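### 4. Handling dynamic identifiers in the query layer

#### 4.1 The problem of table and column names

A prepared statement separates the text of a query from the values supplied to it. The server parses the text once, builds a plan, and later receives the values through a different part of the protocol. A value sent in this way can't change the structure of the query. An identifier can't be sent in this way at all, as the server must know which table is meant before it can build the plan. The two needs meet in any application where the table or the sort column is chosen at run time.

In the code we studied, the most common response was string concatenation. The developer first tries a placeholder in the position of the table name, receives a syntax error, and then joins the name into the query text by hand. In most cases the name comes from a fixed list elsewhere in the program and no harm follows. The difficulty lies in showing that this is so, and in keeping it so when the code is changed by someone else.

We refer below to three positions in which an identifier may vary: the table position (after FROM, INTO, UPDATE or JOIN), the column position (in a select list, a SET clause or a condition), and the order position (after ORDER BY or GROUP BY). The keywords ASC and DESC are treated as part of the order position, although they aren't identifiers in the strict sense.

#### 4.2 Material

The main body of code is Grivinora, a web application written in PHP which stores job records, machine settings and user accounts in a MySQL database. It reaches the database through a small wrapper class, Lornance, which sits on top of PDO. A second application, Plastach, uses the same wrapper with a different schema and was kept apart for checking. Both are maintained by the group of the second author, Arnulfo Rivadeneyra, and had been in daily use before the study began.

Grivinora also holds a table of rendered previews, one row for each stored job, with the file path, the job key and a short label. The preview table matters here only for the reason that its name is built from a prefix and a project code, and so varies between requests. 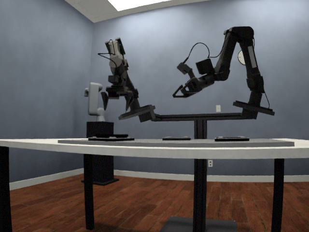
Each project in Grivinora has its own set of tables, created from a template when the project is opened. The template contains a job table, a settings table and a preview table, and the project code is added to the front of each name. A request carries the project code in its path, so the table name is settled late, after routing and after the user has been checked. Within a settings table, a row belongs to a named part of the job, and a job with two arms on one stand stores a row for the left arm and a row for the right under the same job key. The part name is a value and may be bound. The table that holds the row is an identifier and may not. In the older code both were passed through the same function argument list, with no mark to show which was which.

The wrapper accepted a query string and an array of parameters. Parameters whose names began with an underscore were replaced in the text before the statement was prepared, and all others were bound. The rule was set out in a comment in the class file and nowhere else. Of the call sites we read, 54 used at least one underscore parameter.

#### 4.3 Classification of call sites

Every call site was read by Yhon Guzmán and assigned to one of four groups:

- **Constant.** The identifier is written in the calling function and can't be changed by any input.
- **Listed.** The identifier is chosen from a fixed array, and the choice is checked before use.
- **Derived.** The identifier is built from a prefix and a stored value, such as a project code.
- **Open.** The identifier, or a part of it, comes from the request without a check in the same function.

A call site with more than one varying identifier was placed in the weakest group that applied. Checks made in a different function were not counted, even where we knew that they existed. This rule is strict, and it places several safe calls in the open group. We kept it all the same, as the aim was to measure what a reader can establish from one function alone.

Of the 54 call sites, 15 fell in the open group. Most of these were in the order position and came from table headings that the user may click to sort a list. Two were in the table position, and both belonged to an export routine that had been copied from an earlier tool. In neither case did we find a path by which an outside user could supply a harmful name, the project code having been checked by the router. The check in the router was a pattern match on letters and digits. It had been relaxed once to allow a hyphen, and the change was made without reference to the export routine.

#### 4.4 Quoting

MySQL permits an identifier to be enclosed in backticks, and a backtick within the name is written twice. A correct quoting function is therefore short:

```php
function quoteName(string $name): string
{
 if ($name === '' || strpos($name, "\0") !== false) {
 throw new InvalidArgumentException('Bad identifier');
 }
 return '`' . str_replace('`', '``', $name) . '`';
}
```

Three faults were seen in the hand-written versions. The first was to add the backticks without doubling those inside. The second was to call the PDO `quote` method, which produces a string literal and leads to a syntax error in the table position. In the order position the same mistake gives no error, and the rows are returned in no useful order, as every row is sorted on the same constant string. The third was to quote a name of the form `schema.table` as a whole, which asks the server for a table with a full stop in its name.

Quoting prevents the name from ending early and running on into the rest of the statement. It doesn't establish that the table exists, or that the present user ought to read it. A request for the settings table of a different project is well formed after quoting and will be answered if the database account has the right to do so. In Grivinora a single account is used for all projects, and the server can't refuse such a request.

#### 4.5 The name map

The revised wrapper removes the underscore rule. A query is written with short aliases in braces, and each alias must appear in a map that is built when the request starts. A call takes the following form:

```php
$db->run(
 'SELECT part, value FROM {settings} WHERE job_key = :job',
 ['job' => $jobKey]
);
```

The map is filled from the project record held in the database, and no part of it is read from the request. An alias that isn't in the map raises an exception before the statement is prepared. Column aliases are held in a second map, and the direction of a sort is an enumerated type with two members. The function that replaces aliases is the only place in the wrapper where query text is changed, and `quoteName` is called from there alone.

The preview table needed one further step. Previews in Grivinora are drawn by a separate program and registered in batches, and a batch may contain several views for one job. The registering script runs outside a web request and so has no map of its own. We gave it a small start-up routine that loads the project record by its numeric key and builds the same map as the web application.
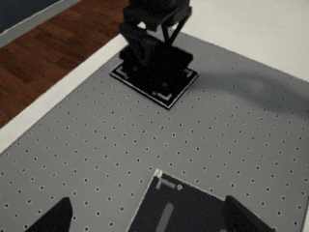

**Figure 2.** Black gripper above a grey perforated board (rendered view).

The batch script was also the source of the only failure during the move to the new wrapper. It opened one connection and kept it for several projects in turn, and the map of the first project remained in force for the second. Rows were written to the wrong preview table until the script was stopped. The map is now tied to an object that can't be reused once its project has been closed, and an attempt to do so raises an exception. The misplaced rows were moved back by job key.

#### 4.6 Effect on prepared statement reuse

A statement handle can be reused only if its text is the same. With table names that vary by project, the text differs between projects, and a handle prepared for one can't serve another. The old wrapper prepared each statement afresh. The new wrapper keeps a cache of handles for each connection, with the final text as the key, and discards the handle least recently used when the cache is full.

We set the cache at 90 handles after trying several sizes on a copy of the Plastach database. Smaller caches were often cleared by the listing pages, where the sort column changes from one request to the next. The gain was small for web requests, which seldom run the same statement twice, and was confined in practice to the batch script. PDO was used with emulated prepares turned off throughout. With emulation on, the driver places the values in the text itself and the cache has much less to offer.

#### 4.7 Remaining cases

Some 15 queries in Plastach couldn't be moved to the name map without being rewritten. They build a pivot from rows that describe custom fields, and both the number of columns and their names depend on stored data. In these we pass the names as bound values to a first query, which returns the numeric keys of the fields, and then build the column aliases from the keys. The visible headings are attached in PHP after the rows have been fetched. The output matched that of the old code on every saved report except those with two custom fields of the same name, where the old code had silently dropped one of the two.

Table names in stored procedures were left out of the study. Lemaire, the reporting tool that reads from both databases, calls four procedures that assemble their own statements with CONCAT and run them with PREPARE. The same rules on quoting apply within the procedure, but the wrapper doesn't see the text and can't enforce them. The procedures were reviewed by hand, and one was changed to double the backticks in its argument.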